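Progress Report 3: Household Food Waste Separation Pilot, Greldale
Submitted to the Orketti Fund by the Tillodero project office
Sep 4, 2021

12 shares | 3 comments

1. Status

The pilot remains on schedule for collection and behind schedule for reporting. All routes in the Greldale service area have run weekly since the second report. The weighing data for July has been checked and is used throughout this document. Data for the weeks after July is held but has not been reconciled with the driver logs, and is left out of the figures below.

Enrollment stands at 464 households against a target of 1,000. The shortfall was expected at this stage, as the second enrollment mailing went out later than planned. Apartment buildings account for most of the gap. Single-family streets enrolled at close to the rate given in the proposal.

2. Collection

Each enrolled household has a lidded kitchen pail and a larger outdoor bin. Pails are emptied into the bin by the household and bins are tipped at the curb. Shared bins are used at the apartment sites, one per stairwell, kept in the existing trash enclosure.

Set-out rates at single-family addresses held steady through July. Set-out is not a useful measure at the shared sites, where the bin is tipped every week regardless of how full it is. Weight per tip is reported there instead. Weights at the shared sites varied widely between buildings, and the variation does not track the number of enrolled units. We suspect that residents who have not enrolled are using the bins at two of the larger buildings. This is not a problem for collection, but it makes any per-household figure for those buildings unreliable, and none is given.

The truck scale was out of service for nine days in July. Loads in that period were weighed at the receiving yard and entered by hand. The yard scale reads in coarser steps, and those entries are flagged in the data file.

3. Contamination

Contamination is measured by hand sort. We sorted 34 bin loads during the period. Plastic bags were the most common contaminant by count, followed by small packaging such as yogurt lids, and then cutlery. Glass was found in a small number of loads, all from shared sites.

The sort crew reports that many items appear to have gone in with plate scrapings. Spoons, in particular, tend to turn up in otherwise clean loads. The guidance leaflet covers bags and packaging at length and says very little about clearing the table, and the next printing will correct this.
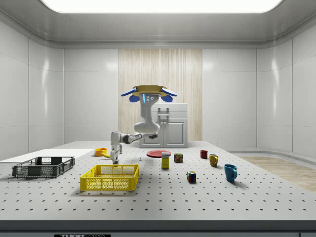 Can households line the pail with a compostable bag? Only with the paper liners supplied at enrollment — the receiving yard does not accept compostable plastic, as it breaks down too slowly in the covered windrows used there.

This point has generated more calls to the project line than any other. The enrollment letter used the phrase "approved liners" without saying which liners were approved. The wording has been changed, and a sticker stating "paper liners only" is being added to the lid of every new pail. Existing households will receive the sticker with their next liner delivery.

4. Processing

Material is taken to the Csonka yard, where it is blended with shredded yard trimmings and composted under cover. The first batch composed mainly of pilot material has finished its active phase and is curing. Lab results for that batch have not been returned. Moisture was high at intake throughout July, and the yard raised the share of trimmings in the blend to compensate. The extra trimmings came from existing stock at no cost to the grant.

5. Budget

Spending is under plan on pails and liners, in line with the lower enrollment, and over plan on hand sorting. The overrun comes from a longer setup time at each sort than the proposal allowed for. We request approval to move unspent pail funds to the sorting line for the next period only. No change to the total award is requested.

6. Next period

- Door-to-door enrollment at the remaining apartment buildings
- Revised leaflet, with a section on scraping plates
- Reconciliation of the post-July weights
- Lab results for the first cured batch, to be forwarded on receipt
- Repeat sorts at the shared sites where glass was found

The truck scale will be recalibrated before the next report. If it fails again, yard weights will be used for the remainder of the pilot and the coarser resolution will be noted in the final tables.

Share this report | 3 comments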